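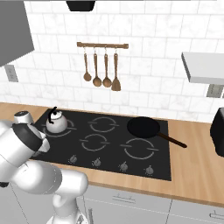 Kettles, pans and a great deal of patience: news from the Kokdale kitchen

Those of you who dropped in on us in March will remember Tsion Abera promising that the simulated kitchen would be ready "soon", and I am delighted to say that it is, and that we have been living in it ever since! Hendix, our learning system, needs to be shown a job many times over before it can have a go alone, so we steer the arm on screen through each one and save the whole run. The first set is all set around the cooktop - reaching for the kettle, mostly, with a frying pan left standing on the other side - and the goal is 200 good runs before the holidays.
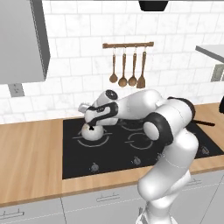
We work in sittings of 21 runs, which is as much as anyone's wrists will stand, and between runs we nudge the starting point a little so that Hendix doesn't simply learn one path by heart. Clumsy runs are kept too, in a folder of their own, as Tsion is sure they will come in handy (she has been right before, so I have stopped arguing). If you would like to try a sitting, we have seven places left, and Hamdy will happily show you the controls over a cup of tea.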